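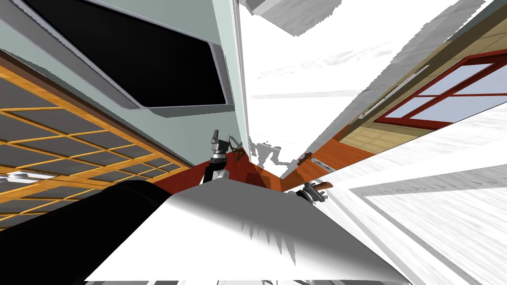
Two-arm kitchen scene in the simulator, both grippers in view, brown cylinder by the right one.

4 min read · 11 shares · 3 comments

Ticket: Gripper closes early in the Sitholm kitchen scene, and what we should write in the log when it does
Status: open, waiting on second run
Component: Tasorell controller, simulated two-arm setup

Hello all, and thank you for your patience with this one. I know the ticket has wandered about a bit since it was opened, so I am putting everything I have in one place, and then I would like to talk about how we log these faults, which is the part I care about most.

The complaint came in on Tuesday from the group using our Sitholm kitchen. They were running the pick task with the short brown cylinder and found that the close command sometimes went out before the fingers were in place. The still at the top is from that scene. You can see the fingers of the right gripper near the cylinder, and I'll ask everyone to read no more into it than that, please! A single still can't tell us whether the grasp held, and two of us had already argued over it for most of a morning before we went and looked at the contact record.

What I tried, in order:

1. Reran the task with the settings as sent. Batch of 1,000 attempts, same starting pose, same seed list. The early close showed up in 185 of them.

2. Checked the clock. The controller and the physics step were both where the Clendier profile puts them, so I left them alone.

3. Looked at the wait before closing. It was set to zero. Our own house rules ask for 200 milliseconds between "arrived" and "close", and somebody (quite possibly me, back in February) had cleared it while testing something else and never put it back.

4. Put the wait back and ran another 1,000 on the same seeds. No early closes in that batch. I'm pleased, but I would like a second person to run it on a different machine before we call it fixed.

Now, the practice side. None of what follows is new, and most of it is in the Masanja checklist already, but we have all gotten a little loose with it, myself included.

Please save the settings file with the ticket. If it had been attached on day one I would have spotted the zero in a minute or two.

Say which arm you mean, by its name in the config. "Left" and "right" depend on the camera, and with a view as tilted as this one it is very easy to talk past each other. I use "right" above for the side of the picture and nothing more.

Don't judge a grasp by eye. Contact forces first, object height second, picture last. A still is lovely for showing people which scene you mean, and I hope you'll keep attaching them.

If you change a wait, a speed limit or a force limit to test something, write it in the change log before you press run - even if you plan to put it back in five minutes. This goes for simulation too. These files get copied over to the real cell more often than any of us would like.

Still to do: second run on another machine, and a startup warning when the wait is below our minimum. I've started on the warning and will link the change when it's ready for review.

Comments (3)

gridlatch
Picking up the second run now, same seeds. Could you attach the settings file from step 4 as well as the original?

mod_two
Should the warning stop the run or only print? I'd vote for stopping it. Printed warnings scroll right past me.

ticket owner
Both files are attached now, sorry about that, and after my own little speech too. I'm leaning toward stopping the run, with a flag to override that gets written to the log.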